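June 22, 2020 | Tseng
3 min read · 7 comments

3.2 Sorting cell

The cell was built in the shared workshop at Tultisholm over 2 months, on evenings when the large bench was free. Belt speed is set by a Bruvix controller, and the hands run on our own code – more than 400 lines, mostly timing. Parts travel singly and are dropped into bins below the belt. Figure 3 gives the layout, with a black part on the green belt and both hands open over the blue bins.

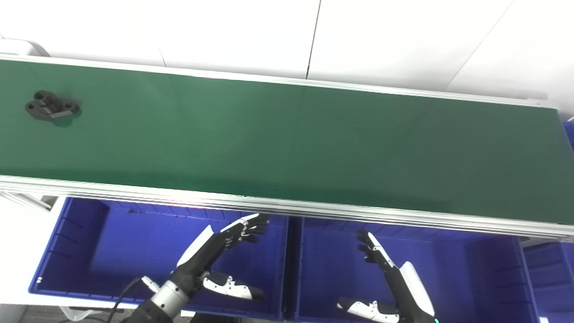
Figure 3. Sorting cell, belt and bins.

Lallard wrote that a slower belt would do more for the grip than any change to the code, and asked for both speeds to be tried in July.

Shares: 3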